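Storing single-serve walnut packets: pantry, counter or refrigerator?

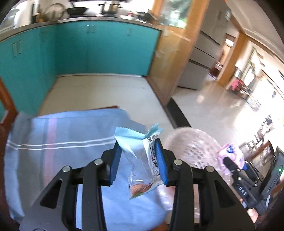 I buy walnuts in single-serve packets, 200 at a time, and I need a storage arrangement that keeps them from going stale before they are used up. At the moment the shipping carton stays in a closet and I move a handful to a low table next to the kitchen every few days. The packets are small, with a crimped seal along the top and a picture of a walnut near the bottom, and the wrapper is partly see-through. That last point is my main concern. The table has a cloth on it and gets daylight for part of the afternoon. The kitchen counter is the other obvious place, but it already holds the wok and a steel pot, and the wall above the stove end gets warm. The refrigerator is large and has stacked drawers, one of which I could clear.

The last carton tasted fine for the first month. After that a bitter note appeared in the packets from the table, and a weaker one in those from the closet. I did not keep records, so treat this as an impression. The carton has a best-by date, but the packets themselves are not easy for me to read, as the text is Chinese.

Two things I would like to know. Does light through the wrapper matter as much as heat? And will condensation get inside if I take packets out of the refrigerator and leave them on the table?

Posted by Grecu
January 29, 2020 — viewed 584 times

Alfie Bellamy

Both matter, but for most kitchens heat is the larger factor. Walnuts have a high proportion of polyunsaturated fat, which oxidizes. Warmth speeds the reaction, light helps start it, and oxygen has to be present for it to continue. A sealed packet limits the oxygen to whatever was in there at packing plus what passes through the film. Clear film is often a poorer barrier than foil-lined film, though you cannot tell much by looking at it.

For your case:

Put the bulk of the carton in the cleared refrigerator drawer. Keep it away from onions and anything else with a strong smell.

Place the packets in a second container with a tight lid. The drawer alone does not seal.

Move out only what you will eat in a week, and keep that portion in an opaque tin on the table.

Condensation forms on the outside of a cold packet when it meets warm air. If the seal is intact, the water stays outside. Let the packet reach room temperature before opening it, then wipe it. The problem is with packets that have a weak crimp. Squeeze each one lightly when you take it out. If it goes flat and stays flat, eat it first or discard it.

Do not cycle the same packets in and out. Once they are on the table, leave them there until they are eaten.

The freezer also works and gives a longer storage time, but with sealed single portions I would not give up the space.

Zarlow

Mine sit in a kitchen cabinet, no fridge. Never had a problem, but we go through a carton in three weeks. Just buy fewer.

Flulluvska

Agree with the tin. One addition — write the best-by date from the carton on a piece of masking tape and stick it to the container before you throw the carton out. I lost track of mine in February last year and had two batches mixed together in one drawer.

Also, bitterness is not always rancidity. The skin of a walnut is bitter by nature, and it varies from batch to batch. A rancid one smells like old paint or putty. Open a packet and smell it before tasting. If it only tastes a little sharp and the smell is clean, it is probably fine.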